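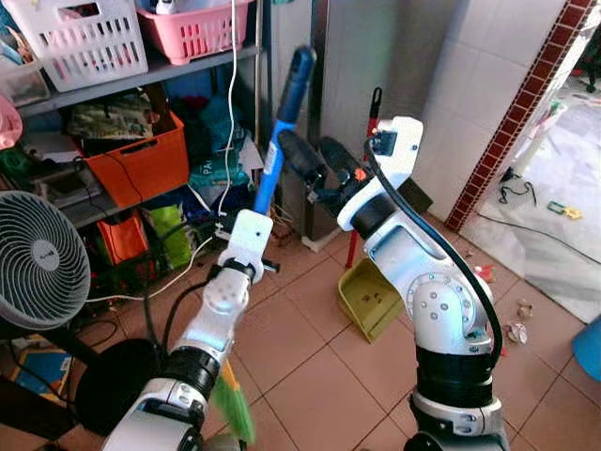

A visit to the brush works in Lirnbridge
2022-10-24

My neighbour Aniela Grabowska has wanted to see the Zawadzka brush factory for a long time, and when they announced an open day she asked me to come with her. I agreed mostly for the train ride. I was wrong to expect little from it.

The factory is a ten minute walk from Lirnbridge station, behind the old grain store. You must give your name at the gate and wear a paper cap. Our group had 13 people, many of them older than me, and one school boy who asked the best questions.

Our guide was Omid Pakzad. He has worked in the colouring and mixing room since he came to this country, and he speaks slowly and clearly, for which I was grateful. First he took us to the store of fibres. I had believed that a broom is a broom, but they keep very many kinds: stiff ones for yards, soft ones for house floors, and a plant fibre that smells a little like hay. We were allowed to touch everything except the dyed bundles.

After this we went to the filling hall. The noise is very strong there and they give you ear plugs. A drill makes the holes in the head, and then a small tuft is pushed into each hole and fixed with a piece of wire. It goes so quickly that my eyes could not follow it. One line makes 3000 heads in a shift. Omid told us that on the day before ours it made 2824, as a belt had slipped and they lost part of the afternoon.

The part I liked most was a small room upstairs where two women still fill special brushes by hand. They make them for bakeries and for a boat yard in Tindine. One of them let Aniela try. She managed four tufts, and two fell out again -- the woman laughed kindly and put them back herself.

There was tea in the canteen, with a seed cake which I would have liked to be less dry. The shop is next to it and takes cards. I bought a hand brush and a tin of the Cikareo floor soap they sell there. Aniela bought a yard broom and had to carry it home on the train, where it fell on a man's foot at the second stop.

Some practical remarks. The stairs to the upper room are steep and there is no lift. The toilets are only in the canteen building. Photographs are permitted everywhere but in the mixing room. The next open day will be in January, and you should write to the office early, as the groups are kept small.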